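About Gristuvier

Welcome, and thank you for stopping by. Gristuvier is a gripper and arm testing shop in Nallport, and we have been at it, under one roof or another, since 1996. People send us fingers, jaws, arms, wrist cameras and the controllers that run them, and we put them to work on ordinary household things until we can tell the sender, in plain words, how they behave.

The company was started by Dennis Staniforth, who had spent a good part of his working life repairing packing machines and had grown tired of reading catalogs in which every gripper could apparently hold anything. He rented half of a former upholstery shop, bought a secondhand arm, and began writing down what happened when you asked it to pick up a dish towel. Those first notebooks are still on the shelf by the kettle, and new staff are encouraged to read them, partly for the method and partly for Dennis's remarks on dish towels.

There are 18 of us now. Melur Ong runs the test floor and decides which cell gets which job. Razia Afridi looks after cameras and calibration, and she is the person you will most likely hear from if your wrist mount has arrived with the wrong screws. Safta Căpraru writes our controller software and also, by popular demand, the reports, which used to be a good deal harder to read.

What we test on

Most of our work is done with soft, floppy or tangled things. A rigid block tells you a little about a gripper, but a shirt tells you a great deal more, and we would always rather see a new pair of fingers meet some cloth early on. Our object library currently stands at 747 items – clothes, cords, hangers, bins, kitchen things, and quite a few donations from our own closets – and each one has a number, a shelf and a short history of the tests it has been through.

Two-arm work is where we spend the most bench time these days. Holding something with one gripper is one kind of problem, and bringing a second gripper up to the same object without the two of them quarreling over it is quite another. We run the paired arms through our own controller, Lobo, so that when a customer wants to compare one set of finger plates with another, the commands going in stay the same and only the hardware changes.

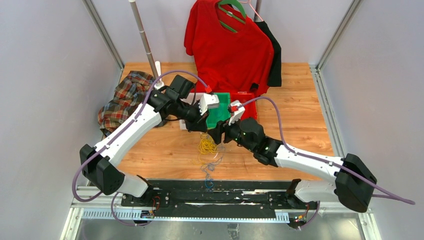 Both grippers meeting at a green part in one of our two-arm cells, with clothes and string on the table.

Cables have become a specialty almost by accident. A customer once asked us whether narrow fingertips would do better than broad ones on thin cord, and we had such a good time finding out that we turned it into a standing test. It is called Hulovau, after the street where Melur grew up, and it asks a pair of arms to work through a tangle and sort the strands into bins. We have logged 824 runs of it so far. Every run is recorded from the wrist as well as from a fixed viewpoint, as the last half inch before contact is usually where the interesting part is.
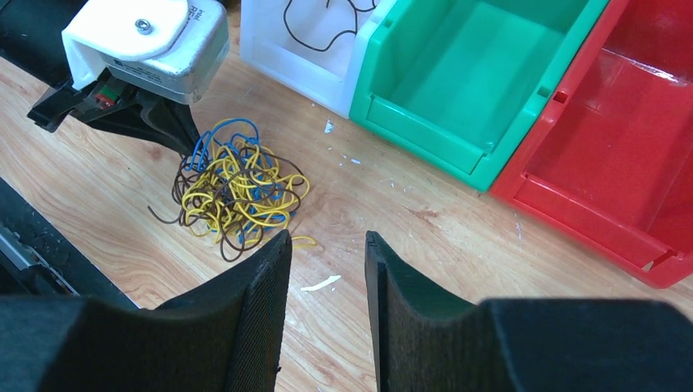

A cable sorting test from wrist height, with the second arm's gripper at the pile.

Working with us

A typical comparison takes up to four weeks from the day your hardware reaches us. You are very welcome to come and watch – many people do, and they tend to stay through lunch. You will get the recordings, the settings we used, and a written report that includes the drops and the fumbles along with everything that went well.

If you would like to talk something over first, ask for Neville Dunmore, who handles bookings and can tell you when the next cell is free. April fills up early, so do give him a little notice.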